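Six months of Uvness: a rostering tool for a small clinic

Saturday, September 25, 2021

I manage the front desk and the back office at a GP clinic in Savwood, so the roster is mine whether I like it or not. For years it lived in a spreadsheet with colours only I understood. Back in autumn we switched to Uvness, a rostering and leave program aimed at medical practices, and a few people from other clinics have asked me what I think. So, in no particular order...

Setting up took me most of a weekend. You load your staff, their hours, their registration renewal dates and who's allowed to do what (our nurses can cover pathology collection, our receptionists can't). The import from the old spreadsheet was a bit of a dog's breakfast. It brought across 118 shifts and put every one of the casuals down as permanent, so I fixed those by hand with a cup of tea and the footy on.

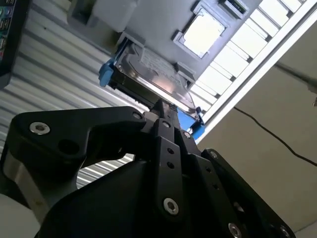
Hard drive and grey drive enclosure

Once it's in, though, the weekly view is lovely. Each doctor gets a row, sessions show up as blocks, and you drag them about. If I put someone on a late followed by an early, it goes orange and asks whether I'm sure. I wasn't, twice, and I'm glad it asked!

Leave requests are my favourite bit. Staff put them in on their phones and I get one list on Monday morning instead of sticky notes on my monitor. Sick leave and vaccination leave have separate codes, which has been a godsend this year with everyone organising their jabs at different times. Casual staff can mark themselves available or not, and the program offers them shifts in whatever order you set.
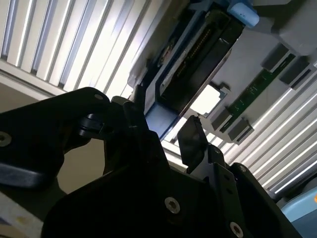

Black brackets and silver hex screws

Now the grumbles. The reports are clunky. I wanted a simple total of overtime by person for the quarter and had to export three files and stitch them together, so hello again, spreadsheet. The search box only looks at surnames. And public holidays have to be switched on region by region – I missed one and paid for it in a very awkward pay run.
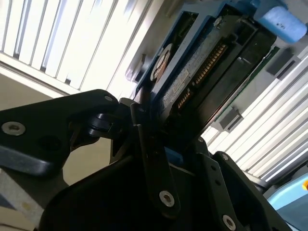 Close-up, plates and links

Support is good if you ring before lunch and hopeless after it. Fair's fair, when I did get through they stayed on the line until my problem with split shifts was sorted.

I also trialled Stastitz, which does much the same job. It's prettier, and its reports are miles ahead, but it assumes you're a hospital ward and kept wanting me to name a shift coordinator for every session. With our lot, that'd be me, me and me.

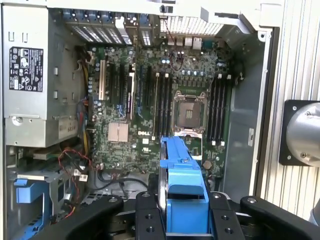
What it costs

We pay $118 a month on the small practice plan, with a $100 set-up fee at the start. You can add the payroll link for a yearly charge of almost $1000, and I haven't. Our bookkeeper is happy with the export file and I'd sooner put the money towards new waiting room chairs.

Would I buy it again? Yep, for a clinic our size. If you've got several sites or you live and die by your reports, have a go at the Stastitz trial first and see how you get on with the ward stuff. I'm giving Uvness four stars out of five, and I'll bump it up if they ever fix that search box.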